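In praise of the big gray bin

I own too many boxes with lids. I bought them in October, back when I was convinced a lid was the mark of a tidy person (you know the kind, with the clicky handles on the sides!), and I have been losing things in them ever since.

So let me make my case for the big open bin. No lid, no dividers, no labels. You walk past, you look down, and there are your blocks, or your mittens, or whatever you've been hunting for since breakfast.
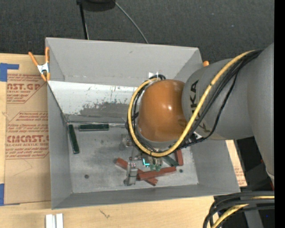
Red blocks in a gray open-topped bin, on a light wooden tabletop.

My neighbor Helju Org thinks I'm nuts. She has 9 little drawers for her grandkids' toys, and she wrote me a long email about dust. Fine, there's dust! I wipe the bin out when I remember, and it takes me less time than finding the right drawer at her place.

My one rule is to keep it up on a table. A bin on the floor turns into a laundry hamper by bedtime, at least in my house, and then you're digging through socks to get to the toys. Up high, people put back what they took out. Mostly. My two still leave a block on the stairs now and then, and I still find it with my bare foot.

The lids are in the garage if anybody wants them.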